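Notes for the potting bench, February

Tomato and pepper seed can go in now if you have a warm windowsill. Anything hardier will wait until the days are longer, and will probably overtake the early ones anyway.

## Compost

Break up the lumps by hand before filling. Old compost from last year is fine for potting on but poor for seed. If it has dried out in the bag, tip it into a bucket, add water a little at a time and leave it overnight. The 70 litre bags are cheaper, but split one between two lidded bins or the bottom half goes sour.

## Pots and trays

- Scrub in hot water with washing-up liquid, then rinse.
- Leave to drain upside down.
- Throw out split module trays. They fold when lifted and you lose the lot.
- 5 cm modules suit most flowers. Sweet peas want something deeper.

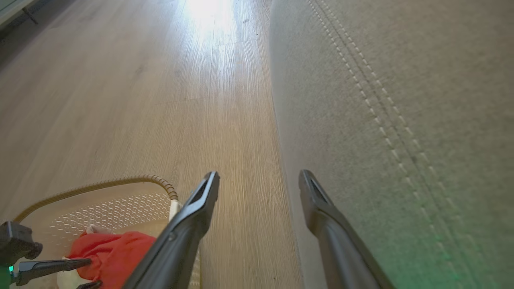
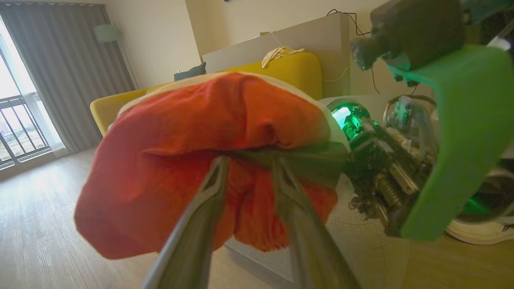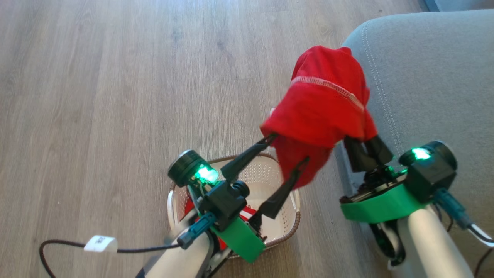 *Reading time: 2 minutes*

## Sowing

Fill, tap the tray on the bench once and water before you sow. Fine seed such as snapdragon stays on the surface. Larger seed goes in at twice its own depth. Write the label first – pencil lasts longer than most pens.

Lakmal Seneviratne at the Skastimska plots covers his trays with vermiculite in place of compost and gets less damping off than I do. I have switched for the lettuces and will see.

## Watering

Stand trays in an inch of water until the top darkens, then take them out. A 600 ml drinks bottle with holes in the cap will do for the odd dry corner. Use tap water for seedlings. Water butts are fine later on, once plants are in the ground.

## Tools

Wipe secateurs after each use and oil the pivot once a month. Rust comes off with wire wool. A dibber can be made from a broken fork handle – saw it to length and sharpen the end with a knife.

Keep opened seed packets in a tin somewhere cool. Parsnip seed is not worth keeping over, so buy fresh.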